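Cornuvard Workshop > Notebook > Bench 2 > April

Notes News People Parts list Visit us

Open afternoon, and what I want to remember from it

Writing this up at 5:40 pm with my shoes off. The last group left a while ago and my voice is pretty much gone. The sign-in sheet says 198, which beats last April by a lot (and that's only the people who bothered to sign!). Rigoberto had the front door and the lathe corner, Yeison Chávez took the Pirnside room upstairs, and I had the two-arm cell all afternoon.

I got in early to run the meet-in-the-middle check before anyone showed up. Same routine as always: both arms come in from their own side, yellow tips nose to nose over the table, hold, back off. I like doing it in front of visitors too, so I ended up repeating it for every group. Kids go dead quiet when the tips get close, and then somebody always asks if they're kissing.

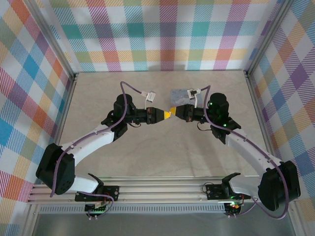 I was still running the old hold time from the Chambi config, by the way, and it's too long for a demo. People start talking over it and then miss the back-off. I'd like to cut it, but only in the demo profile, so please don't touch the one we use for real work.

The plaid walls got more questions than the arms did. One man wanted to know where we bought the fabric, and I had to tell him I have no idea, they were up before I joined. Yeison, if you know, write it in here.

Other stuff that came up:

- A teacher asked if she could bring a class of 40 in one go. I said two halves, and I'd want Rigoberto down here with me. Her card is pinned over the bench phone.
- Somebody from Cekier asked what the little modules on the white stalks are and whether we'd share the mount drawing. Fine by me, but I said I'd check first.
- Printed handouts: 50 was nowhere near enough. We were out by the second group.
- The wrist view was the surprise hit. I put it up on the big monitor and brought the gripper down close to the bunny print, and a bunch of little ones shouted "bunny!" before I'd said a word. It's a bit soft that close in, but the red eyes and the big lavender bow come through fine. I'd do that part first next time - it wakes everybody up.

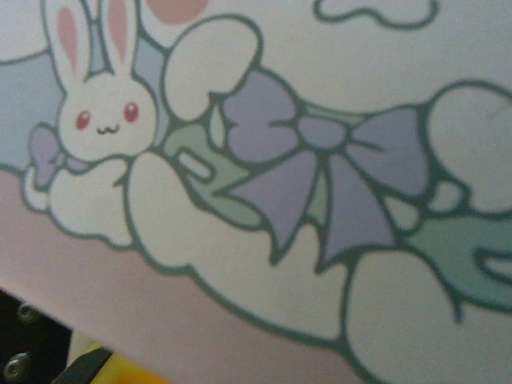 For next time

Start with the wrist view, then the tip-to-tip move, then questions. I had it the other way around and spent the first two groups explaining coordinates to people who just wanted to see something move.

Move the monitor away from the window. By three o'clock you couldn't read it from the back row.

Rope or tape on the floor, please. I was saying "one step back" all day long.

Demo counter reads 637 now, so whoever is on next should log from there. I left both arms parked and the cell key is in the usual drawer. Rigoberto still owes me a sandwich from the lunch I didn't get.

Contact the workshop | © Cornuvard Workshop | Back to top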